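Zarville Makers Board > Shop Talk > Gloves, tape, grip

Topic: gray looped knit gloves, seams coming up already??

rorkonent_pat
ok so bought a 4 pack of the gray knit ones, the thick terry kind. Comfy. But the seam across the fingertips sits kinda proud and I swear it catches on everything. Plus fuzz. Fuzz everywhere. Anyone else or did I get a bad batch

garside16
Not a bad batch, they all do that. Loop knit sheds. Wash once, cold, no softener, hang. Still fuzzy after but less.

tinlid
disagree on washing, mine shrank and went stiff. I just shake em out and wear till dead

rorkonent_pat
shrank in cold water?

tinlid
ok it was warm. still

P. Ramasamy
Different problem here maybe. Gloves fine, it's the blue tape I cant get to lie flat. Glossy stuff, wrapping a narrow finger that's wide at the base and rounded on top. Creases every time. 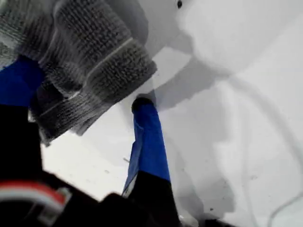
blue wrap, creases and all. gray glove upper left

P. Ramasamy
Black tip stays bare btw, I stop the tape short of it. Using Flukamix to clean before wrapping, no idea if that matters.

garside16
Your strip is too wide for a taper. Cut it in half the long way, start at the base, go up on a slant. Overlap by half. Wide tape on a cone shape is always gonna fold

tinlid
or leave it?? folds dont hurt anything. I have a handle wrapped like that, 2 years, never redid it

garside16
folds pick up grit, then the edge lifts, then you're redoing it anyway

tinlid
redo it then. takes a minute

rorkonent_pat
yep thats my seam. Light line going diagonal over the fingertip, same as mine. So not defective I guess. Annoying tho

oldmill_deb
turn them inside out if the seam bugs you. looks dumb, works for me. And pat do NOT wear loop knit near anything that spins, drill press, lathe, none of it. Bare hands for that

rorkonent_pat
no no just for hauling sheet stock

oldmill_deb
good. had to say it

P. Ramasamy
Tried the half width strip on a scrap dowel. Better, one small fold near the top where it rounds over. Stretching it a bit there?

garside16
Dont stretch, it creeps back. Snip the edge 2 or 3 times and lap the tabs down

tinlid
so much work for tape lol

P. Ramasamy
ok snips tonight. Will post if it's any good. -Parvathi

rorkonent_pat
went with inside out. deb was right, they do look dumb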